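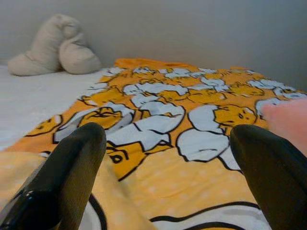 Printed blanket with an egg-yolk pattern, spread on a bed.

Washing and Storing Printed Bedding - Frequently Asked Questions
Jillar Home Textiles, Customer Help
Last updated Dec 8, 2019

What water temperature should I use?
Cold or warm. The pigment prints in the Silter range are cured at the mill and hold up well to warm water. Hot cycles shorten the life of the binder, and dark outlines fade first.

Can I wash a new cover with other items?
Wash it alone the first time. After that, sort by color as usual. Close all zippers and snaps.

Why does my cover feel stiff?
The print sits on top of the fabric. It softens after two or three washes. Fabric softener leaves a film on the print and is not recommended.

How much shrinkage is normal?
Cotton covers lose around 3 percent in length, nearly all of it in the first wash. Jollside blends shrink less. Measure the cover flat and fully dry before you contact us.
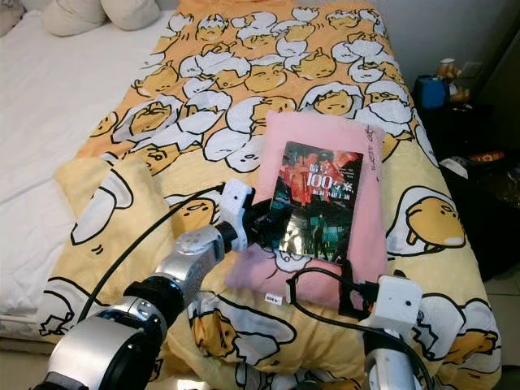
Small wrinkles across a large print are best removed with a warm iron on the reverse side. Do not iron the printed face directly, and do not use steam on it.

Can I tumble dry?
Yes, on low. Remove the cover while slightly damp and shake it out. High heat can crack solid areas of color.

What about stains?
Blot with cold water and a little plain dish soap. Test any stain remover on an inside seam. Chlorine bleach voids the warranty - this includes bleach pens.

How should I store bedding I am not using?
Fold it with the print facing in and keep it in a cotton bag. Sealed plastic traps moisture. Refold once or twice a year to avoid permanent creases.

My pattern has been discontinued. Can I still get a matching pillowcase?
Sometimes. The Magbanua warehouse held 1,486 unmatched pillowcases at the August inventory. Send the code on the care label to Mylene Cabanatuan in Parts and Returns. Orders without a code cannot be matched.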